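Home About us What we handle Storage guidance Deliveries Contact
Reading time: 7 minutes

About Gremow

Gremow handles tinned food. We receive it, sort it, shelve it, pick it and send it out again to independent grocers, school kitchens, hostels and food clubs. We do not can anything ourselves and we have no brand of our own. Most of our work happens between the pallet and the shelf, and this page sets out how it is done.

The company began as the dry goods side of Taltimura, a general wholesaler. Tins were a small part of that business and were stored with everything else, on deep racking meant for sacks and cartons. Short tins were lost behind tall ones and stock was regularly found after its best-before date. When Taltimura gave up dry goods, the tinned lines were moved to a separate unit under the Gremow name. We have kept to tins since then.

What we hold

The current list has 539 lines. Fish is the largest group, followed by pulses, tomatoes, vegetables, fruit and ready meals. We sort first by the size and shape of the container and second by contents. A warehouse that sorts by contents alone ends up with short fish tins next to tall tomato tins, and the shelf spacing suits neither.

For handling purposes we use four classes:

Low round. Wide tins with a short wall, mostly fish and some meats. Stable, and can be stacked.
Standard round. The common soup and bean tin.
Tall round. Handled singly, never stacked on an open shelf.
Irregular. Oval, rectangular and tapered tins. Kept in their trays until picked.

Lids are recorded separately. A pull-tab lid has a scored line and a raised ring, and both affect how the tin can be stored. The ring stops some tins from sitting flat on one another, and the scored line is the weakest part of the container. Plain lids are stronger and stack better but need an opener, and several of our school kitchens will not take them for classroom use. Every line on the list is therefore marked P (pull-tab) or L (plain).

Shelving and layout

Our shelves are low and shallow. The standard position is two tins deep, with the label facing out wherever the tin has one. A raised shelf is used above a flat work surface, so that tins waiting to be placed and tins already placed can be seen from the same standing position. Small cans go on the raised shelf in short stacks if their lids allow it. Single cans are stood upright on the surface with clear space round them.

Work surfaces are pale and smooth. Dents in the bottom rim show up on a pale surface because the tin rocks or throws an uneven shadow, and any leak leaves a visible mark. We tried dark rubber matting for one July and took it up again in the same month. It was quieter, but small leaks were missed.

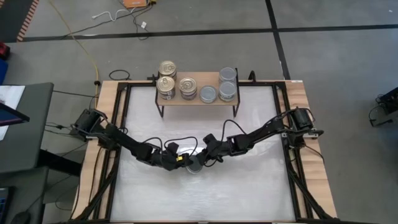
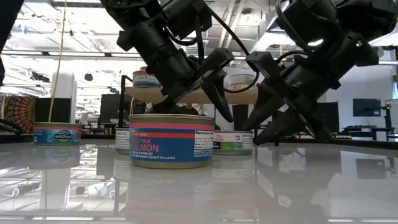

Wild pink salmon, no salt added, with its label to the front.

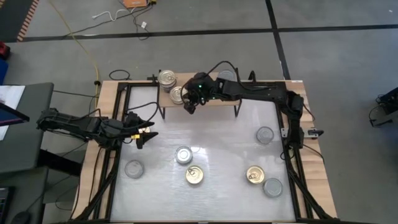

Spacing matters more than neatness. A hand needs room on two sides of a tin to lift it without dragging the one beside it. Tins which are dragged lose paint from the bottom rim, and bare steel rusts in a damp store. We allow 40 millimetres between round tins on an open surface and less on a shelf, where they are lifted from the front.

Checking

Each delivery is checked by tray. The tray is opened, the tins are stood upright and the following are looked at in order:

1. Lid. Flat or slightly sunken. A domed lid is rejected, whatever the cause.
2. Rim. No dent across the seam, top or bottom.
3. Wall. Shallow dents are accepted if there is no crease. A dent with a sharp point is rejected.
4. Label. Complete, legible and attached. The contents, ingredients and storage advice must be readable without peeling anything back.
5. Date. Entered on the stock card for that shelf position.

A tin that fails on 1 or 2 is not sold or given away. A tin that fails on 4 goes to relabelling if the rest of the tray identifies it beyond doubt, and otherwise it is scrapped. Customers sometimes ask for unlabelled tins at a lower price. We do not supply them.

Imported tins are common in the fish group. The printed panels on these follow the rules of the country they were packed for, and the figures may be given per serving where a British label would give them per 100 grams. We add a second label in the local form before they leave the unit. It is placed on the plain part of the wall and must not cover the maker's own statement of ingredients.

Rotation

Stock is turned from left to right. New tins enter at the left end of a position and are picked from the right. The older method, filling from the back and picking from the front, works on deep shelves but requires the whole row to be moved whenever a tray is added. On a shelf two tins deep it offers no advantage.

Stacks are limited to two tins on open shelves and four in closed bays. Pull-tab tins are stacked only where the base of the upper tin fits inside the rim of the lower one. This is tested when a line is first taken on, and the result is written on the stock card. Makers do change their tins without notice, so the test is repeated whenever a tray looks different from the last.

Stock cards are paper. Each position has one card, held in a clip at the left end of the shelf, and the totals are entered in the computer at four o'clock. We have looked at doing away with the cards and will probably do so at some stage. At present they are faster to correct.

Premises

Gremow works from two buildings. The main store is the former Pumuvness bottling shed, a single-storey building with a concrete floor and no windows on the south side. It has 300 shelf positions in use. Temperature is kept steady through the year by thick walls and a small heater. Tins tolerate a wide range of temperatures, but condensation after a cold night does more harm than the cold itself, mainly to paper labels.

The second building is used for sorting trials, shelf layouts and training. Changes to spacing, shelf height or surface are tried there before they are made in the main store. New staff spend their first week on the benches, placing and lifting tins of mixed sizes, and go on to the shelves after that.

Tlapale

Tlapale is our small-order service. It was set up for customers who need less than a full tray of any one line, chiefly food clubs and small hostels. Orders are made up by the single tin and packed in divided boxes, heavy tins at the bottom and pull-tab lids facing up. It now has 57 regular accounts. The price per tin is higher than by the tray, as each one is handled three more times.

Tlapale orders close at noon on Monday. Full-tray orders can be placed at any time and are sent out on the next available round.

What we do not do

We do not handle glass, pouches or cartons. We do not store goods for other firms. We do not split a tray for a full-tray customer, who should use Tlapale for the odd lines. Returns are accepted for damage found on opening the delivery, and the damaged tin should be kept with its tray until our driver has seen it.

Visits to the main store can be arranged through the contact page. Flat shoes with a closed toe are required on the shelf floor. Customers taking on tins for the first time may ask for the storage guidance sheet, which covers shelf depth, stacking limits and the checking list given above in a form that can be pinned to a wall.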